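Two-arm pick and place for the student challenge – croissant problem

3 min read

zoma_fan_6
Our club is doing the simulated kitchen task for the Dramani student challenge. Two arms, one counter, and you have to move breakfast items between a plate and a tray. We trained on 400 demos and the policy is good at the yellow item and bad at the croissant. The right arm closes, lifts a little, and the croissant turns in the fingers. Has anyone fixed this?

protano_dad
What's your split between left-arm and right-arm demos? My kid's team had 464, nearly all left arm, and saw the same thing.

zoma_fan_6
Close to even. I checked that in January.

akselk
Then I don't think it's data. Look at your contact friction. The default in Lasten is low and a curved object will roll.

c_pons
I disagree with Aksel. We left friction alone and got it working with grasp position only. Grip it across the middle, with the croissant pointing up and down the tray. If your demos grab near the tip it will spin every time.

akselk
You also had 501 demos, Capucine. That helps.

c_pons
Sure, but the first 400 were enough for the croissant. The rest were for the plate.

zoma_fan_6
OK, went back through our runs. I pulled two stills with the right gripper on the croissant and the left one over the plate.

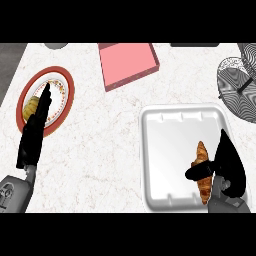
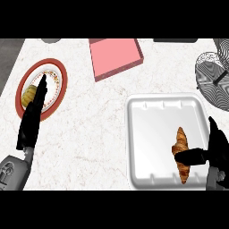

We reset the sim with a new seed before each batch, and I'm starting to think the person driving matters more than the seed. Six of us recorded demos, and two people like to grab fast and fix it later. I'd like to drop their runs and retrain before I touch friction. Does the challenge allow changing friction at all?

akselk
Rules page says physics settings are locked for the final. You can change them in training. I still would.

c_pons
Training on one friction and testing on another sounds like asking for trouble.

akselk
Randomize it, then. Small range.

protano_dad
Don't throw the fast runs away until you've compared. We did that and lost most of our examples of recovering from a bad grip.

zoma_fan_6
Fair. I'll train one with them and one without, same friction – and post the numbers when both are done.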